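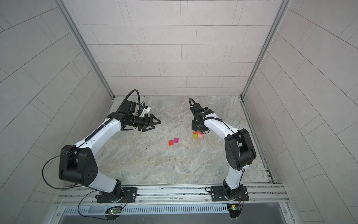
Call for Participants: Block Sorting and Early Play Study

Print this page | E-mail this page

The Celosmont Center for Play and Learning invites parents and caregivers to take part in a study of how young children handle shape-sorting toys. The study is led by Dr. Savita Ahuja and coordinated by Shivam Rana. It forms the second part of the Shakya project, which has so far collected play diaries from 593 families.

The toy used throughout is a wooden shape-sorter box with colored blocks. We are interested in the order in which children pick up the blocks, whether color or shape guides their choice, and what they do with a block that does not fit on the first try.

Who may take part

Children must be between 2 and 4 years old on the day of the first visit and must be accompanied by a parent or legal guardian. Children who already own a shape sorter are welcome. Brothers and sisters may both enroll, but each will be seen separately.

What is involved

Each family attends two visits at our Hostell Street building. A visit lasts under an hour, including time for the child to settle in. During the session the child sits at a low table with the box and the blocks and plays freely, first alone and then with the parent. Parents are asked not to name colors or shapes during the first half — a short instruction sheet will be provided at the door.

Between visits, families keep a play diary for 12 days. Entries may be brief. A blank diary and a return envelope will be supplied.

Compensation

Families receive a gift card after the second visit, and parking is free. Children may choose a picture book to take home. Participation is voluntary and families may withdraw at any time, without giving a reason.

How to apply

Please write to Shivam Rana at the Center office with the child's age in months, the languages spoken at home, and the times of day that suit you. Applications must be received by 11/5/19. Families selected will be contacted by telephone. Visits will continue through March.

Comments

Hemant Dwivedi: Is the parent expected to stay in the room for the whole visit? My son is shy with new people.

Shivam Rana: Yes, a parent remains in the room throughout.

Shalini Tripathi: We did the diary in the first part and it was easy to keep up. My daughter still puts every yellow block in first.

Ashok Dhillon: Can grandparents bring the child if they are the legal guardians?

Shivam Rana: Yes. Please bring proof of guardianship to the first visit.

Contact | Copyright Celosmont Center for Play and Learning | Back to top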